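Clasdale Toy Library: Your Questions Answered

Last updated Mar 10, 2021

Welcome, and thank you for stopping by! We get a lot of the same questions at the desk and over the phone, so we've tried to gather them all up on one page. If yours isn't here, please do call or write, we truly don't mind (and you may well end up on this page yourself, in a manner of speaking).

Where are you, and when are you open?

We're at 1014 Gaton Street in Clasdale, in the low building next to the laundromat. The door is on the side, up the ramp, and there's room to leave a stroller just inside. We open at 3 in the afternoon on weekdays and stay open until 8, which seems to suit families coming straight from school as well as the ones who can't get here until after supper.

Do I have to live in Clasdale to join?

Not at all. We have plenty of members from Xavier and a few who drive in from farther out than that. All we ask for is a photo ID and something with your current address on it, like a utility bill or a piece of mail.

What does it cost?

Membership is $15 a year for the whole household, and that covers grandparents too if they'd like to borrow for when the kids come over. There's no charge per toy. If $15 is hard to manage right now, just tell whoever is at the desk and we'll sign you up anyway, no forms and no fuss.

How many things can we take home, and for how long?

Each household can have 8 items out at a time, and you can keep them for 3 weeks. A boxed set counts as one item, however many bits and pieces are rattling around inside it. If no other family is waiting you're welcome to renew by phone.

What kinds of toys do you have?

Oh, all sorts! Wooden trains, puzzles, dress-up clothes, board games, ride-on toys for the little ones, a puppet theater that folds flat, and tub after tub of building bricks, which go out more than anything else we own. Bricks are sorted by size, so please check the age label on the lid before you fall in love with a tub.
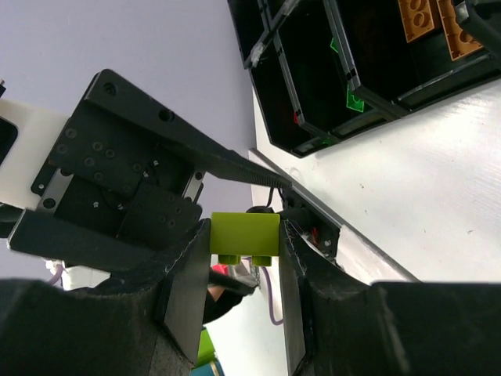 A lime-green toy brick.

We lost a piece. Are we in trouble?

Goodness, no. Pieces get lost, and they tend to show up in a coat pocket months later. For bricks, one or two missing won't matter to the next family. For puzzles and games, tell us what's gone so we can put a note on the box, and if you find it, drop it in the slot in an envelope with the name of the toy on it.

How should we clean things before bringing them back?

A wipe with a damp cloth is plenty for most toys. Plastic bricks can go in a bowl of warm soapy water, but let them dry all the way on a towel before you put the lid on, or the tub gets a smell that is very hard to get rid of. Please don't soak anything with batteries, and leave the dress-up clothes to us. We wash everything again on our end.

Can I donate toys we've outgrown?

Yes, please, and thank you! We can't take stuffed animals, car seats, or anything with a cracked battery door. Whatever we can't shelve goes to the Kokedine swap, held every May in the church parking lot.

Can I put a toy on hold?

You can. Call with the name of the toy, or the number on its tag if you remember it, and we'll set it behind the desk for you as soon as it comes back.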